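## 4. Mounting the Plellton Hanging Banner Rail

Read this section through before drilling. The rail is supplied in two lengths and holds fabric or vinyl banners up to 28 inches wide. Indoor use only.

### 4.1 Before you start

1. Check the part number on the carton. Rail sets marked 504 are for ceilings; sets marked 333 are for walls and use a different bracket.
2. Lay out the top rail, the bottom rail, two brackets, four screws and the end caps.
3. Find the studs or joists. Plaster anchors are not supplied with this set.

**Note:** The end caps are left-handed and right-handed. The left cap has a small notch on its inner face.
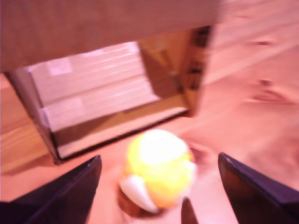 *Fig. 4-1. Yellow object between two dark gripper fingers.*

### 4.2 Fixing the brackets

1. Hold the first bracket against the wall or ceiling and mark both screw holes.
2. Measure across to the second bracket position. The gap between bracket centers must be four inches less than the length of the rail.
3. Check the marks with a level. Small errors show clearly once a printed banner is hung.
4. Drill pilot holes and drive the screws until the heads sit flush. Do not use an impact driver.
5. Pull down on each bracket by hand. It must not shift.

**Caution:** Keep the rail clear of sprinkler heads, exit signs and heating vents. Local codes may set a minimum distance.

### 4.3 Loading the banner

1. Remove one end cap from the top rail.
2. Press the rail open along its full length. It hinges at the back and stays open without support.
3. Feed the top edge of the banner into the channel, printed side toward you, and center it.
4. Close the rail from the middle outward. A click is felt at each spring clip.
5. Repeat for the bottom rail, then refit the end caps.
6. Lift the loaded rail onto the brackets and turn both locking tabs a quarter turn.

If the banner hangs with a ripple, open the top rail and pull the fabric toward the outer edges. Vinyl that has been stored folded may need a day on the rail before it hangs flat - do not apply heat.
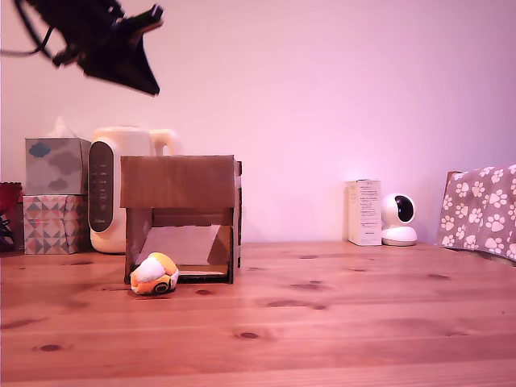

*Fig. 4-2. Dark gripper and wooden tabletop with knots.*

### 4.4 Changing the banner

1. Turn the locking tabs back and lift the rail down with both hands.
2. Open the bottom rail first, then the top.
3. Wipe the channels with a dry cloth. Solvent cleaners will cloud the end caps.

Replacement spring clips are sold in bags under order code 1712. Clips from the older Trirkach rail do not fit.

Section revised in February by Harpreet Petrenko. For double-sided banners, go to Section 5.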